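18/12/2018

Up at six. Cold in the back room, heating not on until seven. Worked on the table.

The surface problem first, as it has taken most of the week. The table has a high-gloss finish, dark brown, and the white rings Abundio found in October were still showing under the lamp. I had put them down to heat. He said moisture, and he was right, which he will be told when he next calls. Moisture trapped in the top layer of a finish shows white; damage that has gone through to the wood shows dark. Mine were white. I tried a hair dryer on the low setting, held at a hand's width and kept moving, ten minutes per ring with pauses. Two rings cleared completely. The third, nearest the window, went down to a faint arc that can be found with a fingertip of light across it and otherwise not. I left it. Further heat risks softening the finish and I don't own the means to repair that.

Then wax. One thin coat, soft cloth, wait, buff with the second cloth. I made the usual mistake on the first third of the table and put on too much, so it dragged and smeared and had to be gone over again with a dry cloth. The other two thirds went properly. It is now glossy enough to be annoying, in that every lamp in the room shows in it and reading at the window end is unpleasant after two in the afternoon. Must ask Thảo whether her old blotter is still in the attic.

Breakfast late. Oats. No milk left, used water.

Midmorning, the electrical question. There is one wall outlet on the table side of the room, behind the bookcase, and it has to serve the desk lamp, the laptop and whatever Keabetswe brings on Thursdays. Until now I have had two extension cords joined end to end, which is bad practice and I knew it. Every joint is another contact that can loosen and warm up. I pulled both out today. The older cord had a stiff section near the plug, where it had been bent tight against the baseboard, and the jacket was starting to whiten on the outside of the bend. Cut the plug off so that no one picks it out of the bin and uses it. The other one is sound and has gone to the shed.

Replacement is the black strip from the hall closet. Added up the loads before bringing it in: lamp, laptop charger, phone charger, and the small slide projector on the days we use it. The projector is the only one that matters and is well below what the strip is rated for. The kettle will stay in the kitchen. Mounir ran it in here last winter along with the fan heater and took out the whole circuit, and then stood in the dark explaining that the two together were fine.

The cable is longer than I need on the table side. I have left it tied for the moment. A coiled cable should be let out fully before it carries anything heavy, as the heat can't get away from the middle of the coil. For a lamp and a laptop it makes no practical difference, but I would sooner get into the habit. Tomorrow: measure outlet to table leg, along the wall and not across the floor, and get clips.

Lunch, soup. Phone call from Ilham, twenty minutes, mostly about the Woltcombe books. She has settled with the library there that we may keep the loan through the end of January, provided that nothing is written in and that the dust jackets come back on the volumes that left with them. I said I would check for jackets. She also asked if the Nirkdale box had come. It has not. The tracking page has said the same thing since Friday.

Afternoon on the books. They had been in a single pile on the floor since the shelf came down, which is poor for the spines, especially at the bottom, and the lower ones had started to lean. Brought everything up onto the table once the wax was hard. I had intended to lay them all out singly, but there isn't the room if the near half is to stay clear for work, so most went in one stack in the middle and only the ones wanted this week were laid out to the sides. Sorted the stack by size, largest at the bottom, then gave up on that as two of the large ones are needed first and went by order of use.

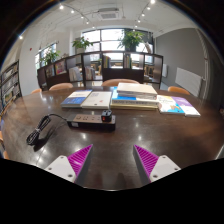

The table at four o'clock. Strip not yet in its final place.

The illustrated one is for Fahmy, who is coming Thursday with Keabetswe and is at the age when he will sit still for drawings and for nothing else. It goes back on the right where he can reach it from the end chair. The white book with the red mark I put down on the left, to be read before anything in the stack. Ilham wants an opinion on the second chapter and I have not opened it.

Chairs: left them pushed up to the far side. The one at the end has a rail that has worked slightly loose at the left joint. Not dangerous. Glue and a strap overnight would fix it, and I have the glue but lent the strap to Abundio in October, along with the good square. Wrote that down on the list for when he calls.

Accounts for the room, since I began it: wax and cloths were the only purchase today. The budget to the end of the month was 200 and 153 of it is still there. Clips will be a small part of that. I won't buy a second lamp until the blotter has been tried, as the glare may be from the angle and not from the bulb.

Bola slept on the radiator shelf from seven until past five and had to be moved once so I could get at the valve. Bled it while I was there. A good deal of air came out, then water with a brown tint, then clear. The top half of the radiator is warm now, for the first time this winter.

Supper, eggs and the rest of the bread. Thảo rang at eight and says the blotter is in the attic but under the Christmas boxes - she will bring it down when those come down. Told her there was no hurry.

For tomorrow: cable clips, milk, second chapter, look for dust jackets, ring the parcel office if the page hasn't changed by noon.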